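FOR IMMEDIATE RELEASE
Friday, June 25, 2021

Cloltent Asks Gukcombe Families to Put the Blocks Away, and Offers a Tray

GUKCOMBE – Cloltent, the toy library on Akinola Street, today opened registration for Back in the Tray, a summer program on the ancient and neglected art of picking up toy bricks. It is free to all members. Adults may attend without a child, and several have already asked.

The program grew out of a stock check in May, when staff emptied every building set in the library onto the floor and tried to match the pieces to the lists inside the lids. They came up 663 pieces short. They also found a house key, a quantity of raisins and one very good sock, all of which may be claimed at the front desk.

Cloltent does not accuse anyone. The library has lent building toys to the town for 16 years and understands that an arch goes under a couch the way water goes downhill. It would simply like some of the arches back.

Each session lasts an hour and is built around one idea: play on the table, finish in the tray. Families build whatever they like for the first half. Then the building comes down, usually with more enthusiasm than went into putting it up, and the pieces are sorted by shape. Squares and rectangles go first, being easy to grab and hard to argue about. Wedges and arches follow. Color sorting is allowed but not encouraged – past trials have stalled on the question of whether a certain brick is yellow or orange, and feelings ran high.

The sessions will be held in the library's back room, on Tuesdays and Saturdays, with room for six families at a time. Trays are provided. Members who complete 2 sessions will have one overdue fine forgiven, up to and including the fine they are thinking of right now.

The program is supported by Clernex, a local maker of storage boxes, which has donated new containers for the library's most scattered sets. The old cardboard boxes, held together mainly by tape and optimism, will be retired.
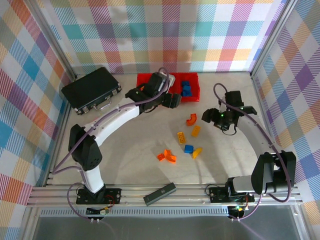
One parent on the library's mailing list replied to the early notice that her household already has a tray, that the tray is red, and that to date it has been used as a sled, a shield and a hat. She has signed up for the first Saturday. Another member asked whether the course covers husbands. It does, space permitting.

Cloltent is also declaring an amnesty on stray pieces through the end of the program. Bricks of any age may be dropped in the bin beside the returns slot, no questions asked and no names taken. Pieces that belong to some other toy library will be sent home. Pieces that belong to no known toy will go into a jar on the counter, where they will be admired.

Registration is open now at the front desk during regular hours. Please bring your membership card and check your coat pockets on the way in.

About Cloltent
Cloltent lends toys, games and puzzles to families in Gukcombe and nearby towns. Most of the puzzles are complete.

– End –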